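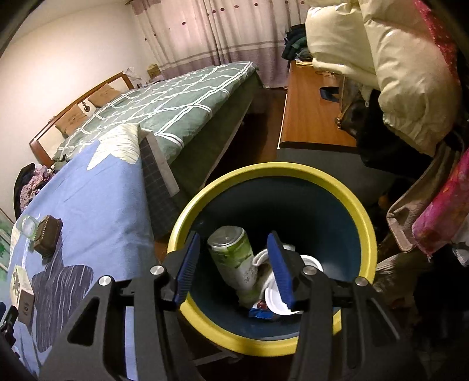
2023-12-07, late

Trash task all day. Bedroom set, the one with the two beds. Tarek Lahlou had the gripper for most of it and I did the resets and the log, then we swapped when his wrist went. 173 demos total now, 14 of them thrown out. Was hoping for more but ok.

Main thing to get down before I forget. The split run finished overnight. Same policy, same 100 demos for training, only difference is whether the bin starts in the same spot every time or gets moved. Fixed bin: great numbers when we test with the bin where it always was, falls apart when we slide it over by a foot. Moved bin: 70 percent everywhere, more or less flat. So the flat one is the one I want, even though the first one looks better in a table. Tarek said put both in. Fine, both.

What bugs me is the pads. Blue pads grip bottles nicely, but paper plates are another story. Crumpled ones come up two at a time or not at all, and the policy can't seem to tell it's holding one after it has let go. I think it learned "open over the bin" as a place and not as a thing you do when you have something in hand. Watched the rollouts three times and it opens over the bin with nothing in it, very confident. Maybe more demos with a failed first grab and then a second try. We've been tossing those as bad demos!! Probably exactly the ones we need. Go back through the 14 and see which are really bad and which are just ugly.

Had a look down into the bin between takes. Bottle with the green and white label leaning in there, plates next to it, a wrapper poking out from under. From the wrist view the plates hide a lot. Wondered if how full the bin is matters, as in does the policy use the pile as a cue. Easy test, start half the runs with it empty. Wrote it on the board, then Tarek wiped the board. Writing it here instead.

Also the clutter question. Hwang wants the rooms messy, clothes on the bed, cup on its side, boxes, coats everywhere, and I argued against that in March and was wrong. The clean-room policy from Potwood freezes when there's a jacket near the desk. Ours doesnt. Small sample, don't get excited.

Clarura export broke again, lost the timestamps on one session. Redid it by hand, an hour gone. Ask Dostix about the sync thing, third time asking.

Tomorrow: empty bin vs full bin, keep the bin moving, relabel the retries. Rename the folders before Tarek sees them. Charge teh spare battery. Back hurts from all the bending, going to bed.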